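Home › Support › Gripper trials › Frequently asked questions

Gripper trials: frequently asked questions

Last updated in April by Rizwan Bhutto

These are the questions we get most often about comparing grippers in Tallow, our simulated test bench. If you are looking for help with installing Tallow itself, see the setup page.

What is being compared?

Two grippers, the Stuvberg and the Swati. Both are parallel grippers with two fingers, and both are run on the same arm model with the same controller, Flemuvell. The only things that change between one set of trials and the next are the gripper and its closing force. Camera positions, lighting and the table stay as they are.

What is the task?

Picking up small wooden cubes with characters printed on them. The cubes are a good first test as they have flat sides and a clear right and wrong way to hold them. If a cube is held squarely, the pads sit flat on two opposite faces. If the approach is a few degrees out, the cube twists when the fingers close, and the printed faces make that easy to spot in the recordings.

What does the wrist camera show?

It uses a fisheye lens model and looks along the gripper to the fingertips, so you get both pads and whatever is between them, with the tabletop bending away behind. We keep the lens distortion in the saved pictures and correct it later if a method needs it.
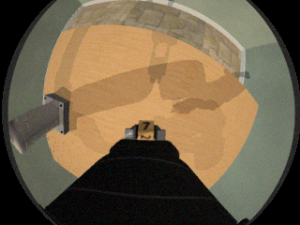 How many trials should I run before comparing two grippers?

We suggest 471 per gripper, the number of start positions in the standard list. Running the whole list means both grippers face the same cubes in the same places. A short run of 50 or so is fine for checking your settings, but the results move about too much to rank anything.

Can I change the closing force?

Yes. It is set in the trial file, on a scale from 1 to 5. We use 2 for wooden cubes. Higher settings hold more firmly but tend to push the cube sideways if one finger touches first. Please write down the setting with your results – a score without it is not much use to anyone else.

Do shadows matter?

They do for camera-based controllers. The arm throws large shadows over the tabletop, and these move as it moves. An early version of Flemuvell sometimes took the edge of a shadow for the edge of an object. You can switch shadows off in the scene settings, but scores from runs without them go in a separate table.

Why use a second camera?

The wrist view is good for judging contact and poor for judging height. From a fixed camera at the side you can see the whole arm, the tray and how far the cube is above the table. We score the grip from the wrist view and the lift from the side view.
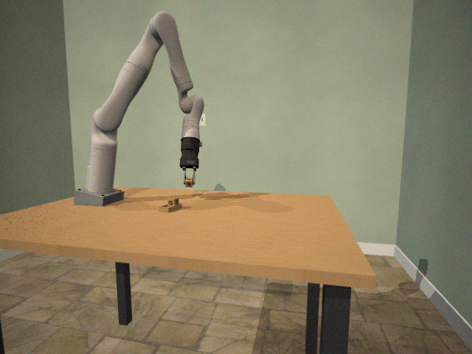

What counts as a failed trial?

A trial fails if the cube is dropped, if it turns more than 15 degrees in the grip, or if the arm touches the tray. It also fails if it passes 3,000 simulation steps without a lift. Stopped runs are marked as void and should be repeated from the same start position.

Will the results match a real gripper?

Not exactly. Friction is the weak point. Simulated pads do not wear or pick up dust, so slips are less common than they would be on a bench. We have found the order of the grippers more reliable than the scores themselves.

Can I add my own gripper?

Yes, if you have a model with named finger joints and a collision shape for each pad. Send it with a short note on the maximum opening and the finger length. Rizwan checks new models and will write back if anything is missing.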